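Prudwood Home Guides
Print this page | E-mail this page

Section 7: Setting Up Your Catch-All Tray
Updated December | By the Prudwood guides editor

If you've worked through the earlier sections, your drawers are done and you have a pile of odds and ends left over that didn't belong in any of them. Good, that's the pile we want! I've set up more of these trays than I care to admit (two at home, one at my mother's place in Revisville, one in the office that keeps getting raided), and I've got it down to a routine that takes me one pot of coffee.

You can use the Zusix insert tray that came with the kit or any shallow cardboard tray you have lying around. I go back and forth. Cardboard is lighter and you won't cry when a pen leaks in it.

What you need

- One shallow tray, low enough that you can see everything without digging
- A tablecloth or sheet in a bright solid color to sort on
- A trash bag
- A few small binder clips
- Sticky labels, if you're the labeling type (I'm not, but my sister swears by them)

Before you start

7.1 Clear a table and spread the cloth. I like a loud color, because tiny things like screws and pen caps jump right out at you. On my old brown table I used to lose half of them.

7.2 Dump the whole pile onto the cloth. Don't pick through the bag or the drawer while the stuff is still in there. You'll get bored and quit, and then you'll be back where you were in Section 4.

7.3 Pull out the obvious trash first: dried-up pens, receipts, empty packaging, that key that doesn't fit anything.

CAUTION: Set medicine and lighters to one side as soon as you see them. They get their own steps further down, and if there are kids or pets in the house, please read those steps before you go on.

Filling the tray

7.4 Start with the tallest things. Small boxes that can stand up go toward the middle or along one wall, so they don't hide whatever is behind them.

7.5 Lay bottles down if they have a tight cap and stand them up if they don't. Give each one a little squeeze over the sink first. I skipped that once and had a tray that smelled like peppermint for 9 weeks.

7.6 Pens go in next, all pointing the same way if you can stand to be that tidy. Cap on, always.

7.7 Add clips, rolls of tape and other loose bits in whatever gaps are left. Don't bother with little dividers yet. Live with the tray for a while and you'll find out what you reach for.

NOTE: Your first layout is going to look like a junk drawer with better lighting. Mine always does, and I leave it alone on the first evening.
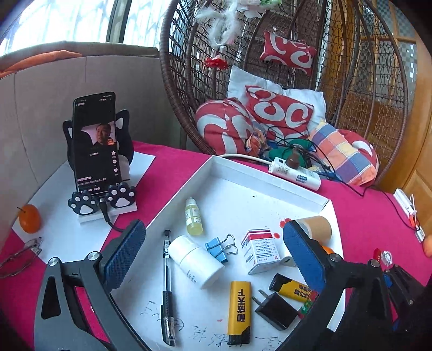
Once everything has a spot, walk away for a bit and come back with fresh eyes. I usually do this part around 9 in the evening when the kitchen is quiet, and there's always at least one thing I look at and think, why on earth did I keep you? Then it's on to the fussier items.

Things that need extra care

7.8 Medicine. Check the date on every box and bottle. If you can't read the label, or you can't remember what it's for, it doesn't stay. Ask your pharmacy how to get rid of it. Keep what you do need in its original box, with the leaflet, and move it to a cabinet that locks or sits well out of reach. An open tray is fine for sorting but it's no place to store pills.

7.9 Lighters. Keep one if you use it for candles or the grill, and store it up high, away from the stove and out of the sun. Never leave them in a tray that lives on a windowsill or in a car.

7.10 Food. Fruit, candy, half a granola bar, I've found them all. Out it goes, back to the fruit bowl or into the trash. One soft tangerine can ruin a cardboard tray overnight.

7.11 Liquids without a readable label. Don't sniff, don't guess. Treat them like the mystery medicine in 7.8.

CAUTION: Don't pour old medicine or unknown liquids down the drain.

Cleaning the tray

Stains happen. On cardboard, dab with a barely damp cloth and let it air dry; rubbing just takes the top layer off (ask me how I know). If the spot bothers you, cut a piece of plain paper to fit and drop it in as a liner. I use the backs of old calendars, which are nice and thick.

The Zusix insert can be washed by hand with dish soap. Dry it well before you put paper goods back in.

Where to put it

Somewhere you pass every day, at a height where you can look down into it. Mine sits on the Hajdu shelf by the back door, the one from Section 5, and it fits with a finger's width to spare. If yours won't go in straight, turn it 90 degrees and try the short side first.

Keeping it up

7.12 Go through the tray every month or so. Take out anything you haven't touched, and wipe the corners.

7.13 When the tray is full, something has to leave before anything new goes in. Please don't buy a second tray. I did, and now I have two full trays.

7.14 If you find that you keep moving the same item out of the way, it belongs in a drawer. Go back to Section 3 and find it a home.

Next: Section 8, Cords and Chargers

Questions about this guide? Write to Prudwood Home Guides, P.O. Box 357, Revisville
© Prudwood. All rights reserved. | Contact | Back to top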